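Data Collection > Handheld Rigs > Drawer tasks: how much variation per episode before it hurts?

18 posts, 5 participants

segfold
Posted in April, 9:12 AM

We are collecting two-handed demonstrations with handheld grippers for a drawer tidying policy. Furniture is a white vanity dressing table with an oval mirror and a pull-out drawer under the top. The operator opens the drawer, moves small items in or out, and closes it. Wrist cameras on both grippers, plus a head camera. No teleop.
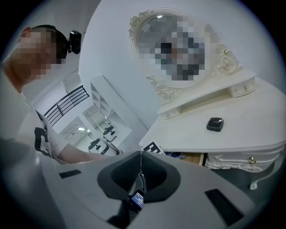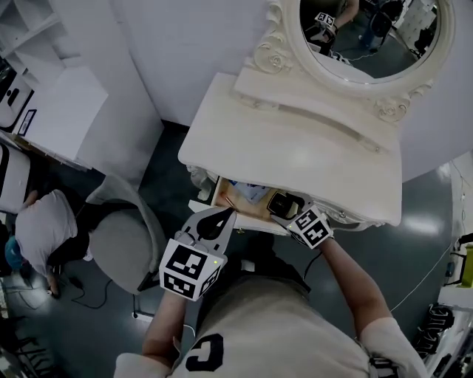 Current protocol, for reference:

- 60 episodes per operator per session, then swap operators
- drawer starts closed, items placed by a second person from a printed list
- operator starts from a standing position, grippers at chest height
- episode ends when the drawer is closed and both grippers are back above the tabletop

The target is 1000 accepted episodes before the first training run. My question is how much to randomize inside a session. I have been changing item identity and item pose every episode and leaving the furniture where it is. A colleague wants to shift the vanity and change the lighting as well. I think that mixes too many factors in a set this small.

Second question, lower priority: does anyone filter episodes by tracking quality before or after segmentation?

dodari_bench
9:40 AM

Item pose every episode is correct. Item identity every episode is more than you need. We ran drawer tasks on the Dodari bench with a fixed item set for ten minutes at a stretch and saw no penalty compared with swapping each time. Resets got much faster.

On moving the furniture: the policy sees the world from the wrist cameras, so a shift of a few inches in the room does very little. Operator stance changes the approach angle a lot more. Have people start from the left, from the right, and too far back.

Aurelio Barrios
9:58 AM

Disagree on furniture placement. It does little for the wrist views and quite a lot for the tracking. The background features available to the SLAM change with wall distance. If all the data comes from one placement, you have no idea which episodes were recoverable because the room was kind to you.

Also, you have a large mirror above the work area. Visual-inertial tracking will pick up features in the glass. They move inconsistently with the real geometry, and robust estimation rejects most of them until the mirror fills a large share of the view. When the gripper comes up and back at the end of an episode, that is the segment I would look at first.

segfold
10:15 AM

The mirror is known. We see pose jumps on the retract and very few while the gripper is working in the drawer. I had put it down to fast motion. I'll compare the jump timestamps with orientation and report back.

Covering the mirror was discussed. The objection is that the deployed system will meet mirrors.

Aurelio Barrios
10:21 AM

Those are separate problems. At deployment the arm pose comes from joint encoders. The mirror only reaches the policy through the images. In collection it corrupts the action labels. Mask it in the tracker and leave it in the training images.

hostholm_ml
10:47 AM

Seconding the mask. A static polygon will not work with a moving camera, so you need either a per-frame segmentation or a map-level exclusion. We do the second. Build the map once with the mirror covered by a sheet, uncover it, and localize against the fixed map with new landmark creation turned off. It takes one extra mapping pass per furniture placement.

That cost is the argument against moving the vanity every few episodes. Move it once per session, remap, continue.

dodari_bench
11:02 AM

Fine, I can live with once per session. I still think it buys less than stance variation.

segfold, are you using the cube markers for anything at training time, or only for checking?

segfold
11:10 AM

Checking only. The markers give relative pose between the two grippers when the head camera sees both cubes. We compare that with the difference between the two SLAM tracks. If they diverge by more than a threshold, the episode is flagged. With one gripper down in the drawer the cube is at a bad angle or occluded for part of the episode, so coverage is patchy.

jallside_rigs
11:34 AM

Patchy coverage is enough. You need a handful of good frames at the start and end plus one or two in the middle. We reject on the median of the available frames and never on a single one. Single-frame marker pose at an oblique angle flips, and you will throw away good data.

On the second question: filter after segmentation. If you filter on the raw recording, one bad stretch between episodes kills the whole file. Operators walk off, turn to the wall, put the grippers down. None of that should count against the episodes on either side.

hostholm_ml
11:50 AM

Filter both times. A coarse pass on the raw file catches a dropped IMU stream or a clock offset, which no segmentation will save. Then the fine pass per episode.

jallside_rigs
11:56 AM

Clock offset should be caught at recording. If it reaches the filter, your capture tool has a bug.

hostholm_ml
12:03 PM

It does have a bug. It is still cheaper to check.

Aurelio Barrios
12:30 PM

Back to randomization. 1000 episodes is not small for one piece of furniture. It is small if you expect transfer to a second one. Which is it?

segfold
12:41 PM

First milestone is the same vanity, unseen items. Second milestone is a different drawer unit, to be supplied by Segura, with a handle of another type.

Aurelio Barrios
12:58 PM

Then I would stop short of 1000 on this one. Collect 600, train, look at where it fails, and spend the rest on the second unit. Opening is the phase that will not transfer. A policy trained on one small pull learns where that pull is. Picking items out of an open drawer transfers much better, and you can record it separately with the drawer already open.

dodari_bench
1:15 PM

Agree with splitting the phases, but keep a share of full-length episodes. We split everything once and the policy had no examples of the transition. It opened the drawer and then hovered. Mixing full episodes back in at roughly a fifth of the set fixed it.

jallside_rigs
1:29 PM

What is your hand assignment? If one hand always opens and the other always picks, you should write that down as a rule. If it varies by operator, the policy sees two modes and averages or dithers, depending on the head.

segfold
1:44 PM

Not currently specified. Operators choose. Looking through the log, most open with the left and pick with the right, and two operators switch when the item is on the left side of the drawer.

jallside_rigs
1:50 PM

Specify it. Left opens, right picks, left may assist. Relabel or drop the others. With a diffusion head you might get away with both modes, but you would be spending data on a choice you do not care about.

hostholm_ml
2:10 PM

I would keep the switched episodes. Picking on the left side of a drawer with the right gripper puts the wrist close to the drawer wall, and thin items lying along that wall are hard to reach with a wide finger. The operators switch for a mechanical reason. Tag the episodes and condition on hand, or at least hold them out and test both ways.

segfold
4:05 PM

Collected replies, plus the check I promised.

Pose jumps against orientation: of the flagged episodes from this morning's batch, all but 7 have the jump within the last second and a half, with the wrist camera pitched up toward the mirror. So it is the mirror, and Aurelio was right. Fast motion accounts for the remainder at best.

Changes from the next session:

1. Map with the mirror covered, localize only after that. One furniture placement per session.
2. Item set fixed for a block, item pose changed every episode.
3. Start stance drawn from a list of 6 positions, logged per episode.
4. Left opens, right picks. Switched episodes are allowed for items against the left wall and tagged.
5. Coarse filter on the raw file, fine filter per episode, marker check on the median.
6. Stop at 600 and train.

Lighting stays as it is for now. I have no way to log it consistently, and unlogged variation is hard to use afterward.

dodari_bench
4:20 PM

Log exposure and gain from the wrist cameras. They are already in the metadata on most of these sensors, and they give you a usable proxy for lighting without extra work.

segfold
4:26 PM

They are in ours. Exposure is locked at present, so only gain would move. I'll add it to the episode summary.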